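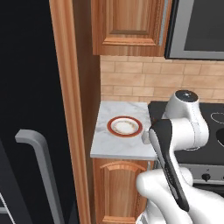 A plate on the counter in one of our simulated kitchens, with the arm alongside.

Kelard: your questions answered
4 minute read

We use cookies to remember your settings and see which pages are being read. Accept / Manage

Thank you to everyone who wrote in after our February write-up! I've gathered the questions that came up most often and tried to answer them properly, so do put the kettle on.

What is Kelard, in a sentence or two?
It's our method for teaching a robot arm kitchen jobs by having it practise in simulation, with the layout of the kitchen changed between attempts. Most of the code grew out of Gusel, our older planner, and there is still a fair bit of Gusel in there if you go looking.

How many attempts did you run?
We ran 1,675 in all, and 565 of those were kept back for testing, in layouts the policy had never met during training. I know some of you would like more, and so would I, but our computing time runs out on a Friday like everybody else's. 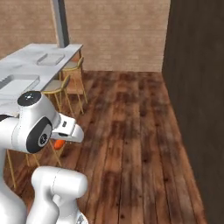 Does the policy know where objects are before it starts?
It gets a short written instruction and the camera views, and it has to work out positions from those. We did try giving it exact coordinates early on, and the scores were lovely, but they told us very little about the thing we wanted to learn.

Why do long, thin objects cause such trouble?
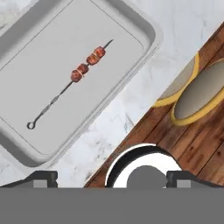 Choosing where to take hold is the hardest part of the whole method, and it's where we lost most of our failed attempts. A mug forgives a grip that is a little off, while something long will swing or tip if you take it in the wrong spot. Take the skewer in its grey tray: all the meat is up towards the pointed end, and there's a long bare stretch of shaft before you reach the loop. Kelard scores several grip points along an object like that and picks one - and it still gets it wrong more often than we'd like.

Can I try it myself?
You can, and please do. The Prorngate release has 7 layouts and 200 sample attempts to get you going.

Comments (3)

Þórey Vídalín
Very helpful, thank you. Will the failed attempts be released too? I'd find those more useful than the good ones.

Dimitriou
Got the sample set running before lunch. The second layout loads slowly for me but the rest are fine.

gripfan
More on grip points please!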